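Guides > Moving and storage > Packing small things

This site uses cookies to remember your settings. Accept | Manage choices

How to pack a box of odds and ends

Every house has a shelf of bits that don't belong with anything else. Soft toys, ornaments, rolls of ribbon, a board game or two. They tend to get left until the last evening of a move and then thrown into whatever box is nearest. Set aside an afternoon and do them properly, one small box at a time.

What you need

- Small, sturdy cardboard boxes. Big ones get too heavy.
- Clear packing tape, two rolls if you can.
- Foam blocks or offcuts for the gaps.
- Clean towels and old T-shirts.
- A marker pen and some sandwich bags.

Step 1. Clear a surface

Use a table with an old cloth over it, so that nothing gets scratched. Bring the things over in small groups and leave the rest on the shelf until you are ready for them. Check the bottom of each box before you fill it. One strip of tape along the seam is rarely enough - put on three, with one going across.

Step 2. Sort into hard and soft

Put soft toys, towels and clothes on one side and anything that could chip or snap on the other. Shoes go in neither pile. They need a box or bag of their own, with socks pushed inside to hold the shape.

Step 3. Fill the box

Lay something soft on the bottom first. Heavier things go in next, then lighter ones, with foam in the corners where items would otherwise slide about. Plush toys can be squashed into almost any space and do the same job as crumpled paper. Keep the tape beside you but put it back on the table before you close the flaps, or you will seal it in.

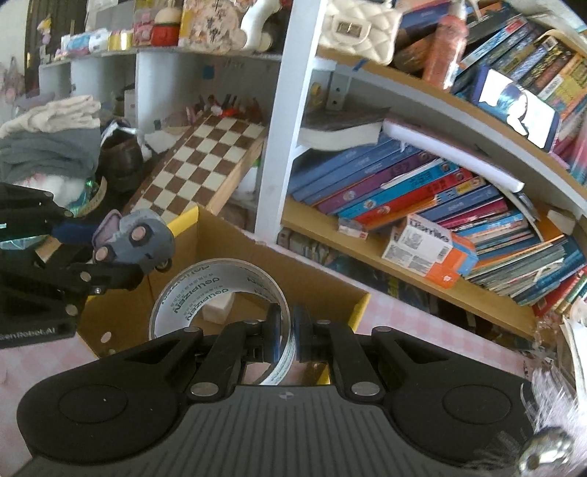
Step 4. Chess sets and other games

Take the pieces off the board and bag them, light and dark separately. Wrap any with thin tops in a bit of cloth. A board that doesn't fold should travel upright between two towels, never flat under something heavy.

Step 5. Close and label

The flaps should meet without bulging. Press gently on the top, and if it sinks, add another towel. Tape the seam, then write the room and a few words about the contents on two sides. Dilani Gazi numbered hers as well when she moved in April and kept the list in a notebook. Box 12 was all ribbon.

Beatrice Chege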